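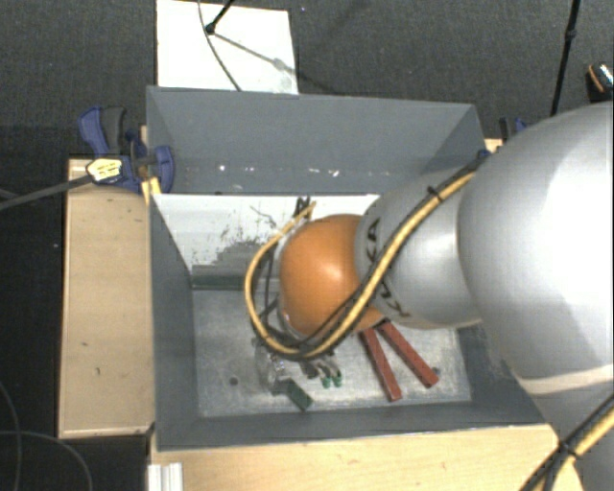 Nov 18, 2022 - bin notes, mostly for me and whoever picks this up after the break

We use cookies to improve your experience on this site. By continuing to browse you accept our use of cookies. Accept / Manage settings

OK so I finally gave the gray bin a proper look this morning, which I've been putting off since October. The sloped walls are still the best thing about it. Stuff you drop near the edge slides down to the floor where you want it, and sticks don't end up standing in a corner the way they did in the old straight-sided one (I do not miss that one!). The left wall is getting pretty scuffed up. Dark smudges mostly, and I had a go at them with a damp rag and then with the Undutix cleaner, and the cleaner did a bit better but left a film I had to wipe off twice. I'm leaving the rest. They don't hurt anything.

The metal plate on the floor is a different story. It's mottled enough that small dark things get lost on it when you're tired, and the dark green block is the worst for that. I'd like to try a plain light sheet over the plate, just taped down, and see if it's nicer to look at for a whole day. Kacper Baran thinks the sheet will creep and bunch up at the back along the dark strip. He may be right, he usually is about tape. We'll try it anyway.

Sticks: the reddish-brown wooden ones are my favorites so far. Two of them lying side by side is a much better test than one by itself, because they roll into each other and you have to think about which one you're going for. I ordered 39 more from Sriwong, same wood I hope, the listing wasn't very clear. If they come in a different color I'm keeping them in their own tub, please don't mix them.

Blocks: five of the painted ones have chipped corners now. I sanded the worst and touched it up, and the paint is still tacky as I write this so it's sitting on the windowsill on a paper towel. Hands off till Monday! I used 800 grit, and next time I'd start coarser, it took forever.

Other bits - the Flonotholm shelf is sagging again under the spare bins. I moved the two heaviest down to the floor by the sink. The Rornance labels are peeling off the parts tubs, all of them, so I went back to masking tape and a marker and it looks terrible but you can read it from across the room.

Still to do: cut the light sheet (measure the floor of the bin, not the top, I got that wrong once already), find the good scissors, ask Kacper whether he still has that double-sided tape from the move. Also check if we can get up to 2,000 of the little zip bags on the same order, we're down to the last handful and I've been reusing the ones with holes in them.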